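**Plorkonon 9, grasp labeling and replay tool. Reviewed by Dale Tremblay**

Plorkonon takes recordings from hand-held grippers, works out the path of the tool, and lets you trim and label each grasp before training. I ran it on 2,147 clips, mostly small retail boxes, on a desktop with one graphics card.

Import is the best part. Version 8 stopped at the first bad file. Version 9 skips it, writes a line in the log and keeps going. Tracking was good on clips with plenty of background detail. It lost the path in 110 clips, nearly all of them fast turns close to a blank wall.

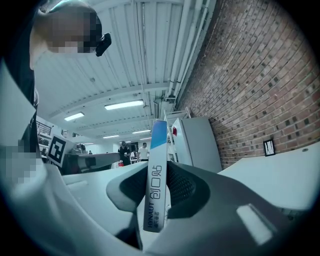 Preven Bench Notes, Issue 50

The grasp detector marks the moment the jaws close. It did well on a slim upright box held between both fingers, and less well on soft bags, where I moved the mark by hand. Wide lens correction is on by default. Leave it on. With it off, the planned paths bowed near the edges of the view.

Face blurring runs before anything is saved, but it is slow, and there's no way to send it to a second machine. Madalena Teixeira tried the Beaudoin plugin for this and got the same speed.

Export to Flakoleo works. Export to plain CSV drops the jaw width column unless you tick a box under Advanced.

The manual still has the version 8 menus in it. I'd buy the upgrade for the import fix, and wait on the plugin.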